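Ticket 3299 — Exports bloqués à 85 % sur projets de cuisine avec plan de travail marbré
Produit : Wetley (module de rendu)
Ouvert par : Despina Theodorakopoulos, atelier Suvenetti
Pris en charge par : Prodromos Chrysikopoulos
Priorité : moyenne
État : résolu, suivi en cours

Message initial
Depuis la mise à jour de mai, l'export en file d'attente s'arrête à 85 % sur une partie de nos projets. Pas de message à l'écran. Le processus reste actif, la mémoire ne bouge plus, et il faut l'arrêter à la main. Les projets sans texture de pierre passent normalement. Même comportement sur deux postes. Le journal se termine toujours par :
texture_cache: lock wait (500)
puis plus rien.

Prodromos Chrysikopoulos — 9 h 40
Merci d'indiquer l'emplacement du cache de textures (Préférences, Stockage) et de préciser s'il est local ou sur un partage réseau. Joindre aussi le journal complet.

Despina Theodorakopoulos — 10 h 15
Le cache est sur le partage Tivow, commun aux deux postes. Il y a été déplacé par notre prestataire, Chatzigeorgiou, pour libérer de la place sur les disques locaux. Journal joint. L'export direct, lui, aboutit.

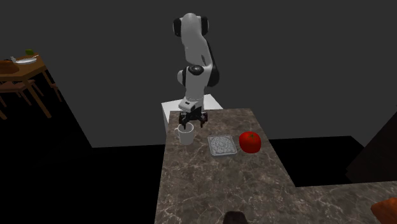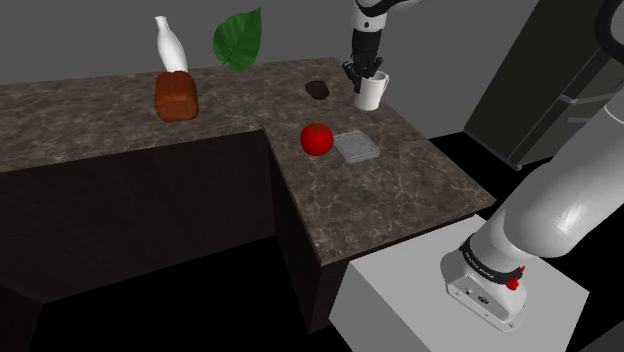
Pièces jointes : deux rendus de cuisine, plan de travail marbré.

Prodromos Chrysikopoulos — 11 h 05
Journal lu. Le moteur de rendu n'est pas en cause. La file d'attente ouvre le cache en écriture, même lorsque toutes les textures y sont déjà, et attend un verrou que le partage ne rend pas. La valeur entre parenthèses est le délai entre deux tentatives, en millisecondes. L'export direct lit les textures depuis le projet et ne passe pas par ce verrou.
Essais à faire, dans cet ordre :
1. Fermer Wetley sur les deux postes.
2. Sur le partage, supprimer les fichiers .lock du dossier de cache. Ne pas toucher aux fichiers .idx.
3. Rouvrir sur un seul poste et relancer un projet bloqué.

Despina Theodorakopoulos — 13 h 30
Fait. Il y avait 39 fichiers .lock. Le premier export est allé au bout. Le deuxième, lancé alors que l'autre poste était ouvert, s'est arrêté à 85 % comme avant. Trois nouveaux fichiers .lock dans le dossier.

Prodromos Chrysikopoulos — 14 h 10
Résultat cohérent avec un conflit d'accès entre postes. Le cache partagé en écriture n'est pas pris en charge par la file d'attente. Remettre le cache en local sur chaque poste, puis désactiver « Écrire dans le cache commun ». La bibliothèque de matériaux peut rester sur Tivow, en lecture seule. Au premier lancement, la reconstruction de l'index prend un certain temps — ne pas interrompre.

Despina Theodorakopoulos — 16 h 45
Cache local sur les deux postes. Index reconstruit. Tous les projets en attente sont sortis, les deux postes ouverts. Une question : peut-on fixer une taille maximale ? Les disques sont petits.

Prodromos Chrysikopoulos — 17 h 00
Oui : Préférences, Stockage, Limite du cache. Les textures les plus anciennes sont purgées à la fermeture du logiciel, pas en cours de session. Prévoir une marge.
Anomalie transmise au développement pour l'absence de message d'erreur lors de l'attente du verrou. Le ticket reste en suivi jusqu'au prochain correctif.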